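Planning and Budgeting for a Two-Arm Table Station

6 min read

Section 2 of the Fisilcombe bench guide. Read this one before you order anything, please! Section 3 (unboxing and mounting) assumes you've already been through it.
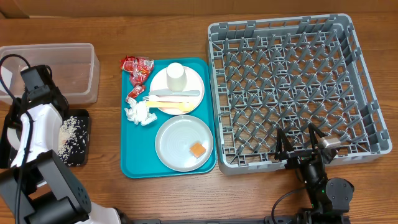
I've set up enough of these stations now to have a fairly fixed idea of where the money goes, and it's rarely where people expect. The arms get all the attention in the budget meeting. Then the boxes arrive and somebody discovers the table wobbles, the outlet is on the wrong wall and there isn't a single plate in the building you'd be willing to see dropped. So the steps below go in a slightly odd order. I start with the job, then the table, and only get to the arms after that.

My running case in this guide is clearing a meal tray: dishes to the rack, trash to a bin, leftover bits of food dealt with somehow. If your job is sorting parts or folding towels, most of this still holds, but your shopping list will look different.

2.1 Decide what the station has to do

1. Write the job down in one sentence. If it takes a paragraph, you have two jobs, and you should budget for the first one.

2. List every object the grippers will have to pick up. Be picky. "Utensils" is no good to you – a flat plastic knife lying on a plate is a very different pickup from an upturned paper cup, and a balled-up napkin is different again.

3. Mark the hard ones. For tray clearing, mine are always thin flat things, crinkly wrappers and anything that spills (rice is the one I'd warn you about, it gets everywhere and I still find it in cable sleeves).

4. Decide what you're willing to leave to a person. Crossing one awkward item off the list can save you more than any discount a supplier will give you.

NOTE: Two-finger grippers are the default on the Skivlow arms we supply. Don't pay extra for a fancier hand until you've tried your whole list from step 2 with the plain one. Meinir Beddoe, who handles our orders, will lend you sample finger pads if you ask her before you buy.

2.2 Size the table

5. Lay out your real objects on a table you already own. Tray in the middle, rack on one side, bin or container on the other. Use the actual rack! A big square dish rack eats up a shocking amount of surface, and it's the thing people forget when they measure.

6. Check that each place something gets picked up or put down can be reached by at least one arm, and that anything needing both hands sits where the two reaches overlap. The reach chart is on the inside of the back cover. Work from the chart and leave a bit of slack, because full stretch is where these arms are at their weakest.

7. Leave a strip along the front edge for the base rail. The arms mount to the rail and the rail mounts to the table, so this strip is lost to you for anything else. Allow room for the cables to loop freely too.

8. Now pick the table. Heavy is good. I like a plain wood top, which takes clamps nicely and can be sanded when (not if) you scratch it.

CAUTION: Don't buy a folding table. I know they're cheap. The arms will shake it, and you'll spend your first weeks blaming the software.

2.3 Build the budget

9. Split the money. My rule is 70 percent for the arms, rail and grippers, and everything else has to live on what's left: table, power, lighting, props, spares and shipping. If the arms are creeping past that, look at a cheaper arm before you start trimming the rest.

10. Price the props separately and don't be embarrassed by the line. Plates, cups, plastic cutlery, trays, containers, a stack of wrappers. It's a small amount, but with no line of its own it ends up coming out of somebody's pocket. Buy colors that stand out from each other and from the tabletop.

11. Add spares. I order 3 sets of finger pads per arm at the start, plus one extra cable of each kind. The Ulia cable kit covers both arms, and Bednárik makes a compatible one if Ulia is out of stock.

12. Hold back $3000 that isn't assigned to anything. You'll want it. On my own first station it went on a better table and an electrician, and I was very glad to have it.

NOTE: Shipping quotes go up in October, when the carriers bring in their holiday rates. If your budget year allows it, get your order in before then.

2.4 Before you place the order

13. Confirm the outlet. Both arm supplies should plug in without an extension cord crossing a walkway.

14. Confirm who's going to be resetting the table between runs. Somebody has to put the cup back on the plate and sweep up the food, over and over, and that time is a real cost. Put hours against it in the plan.

15. Confirm you can reach the emergency stop from where that person stands.

CAUTION: Keep hands off the table while either arm is powered, even if it looks parked. Budget for a second stop button if the reset person and the operator work on opposite sides.

16. Send Meinir your object list, your table measurements and a quick sketch of the layout. She'll check the reach for you and tell you if you've ordered the wrong rail length – she has caught me on this twice. Once she's confirmed, go ahead and order, then turn to Section 3 while you wait for delivery.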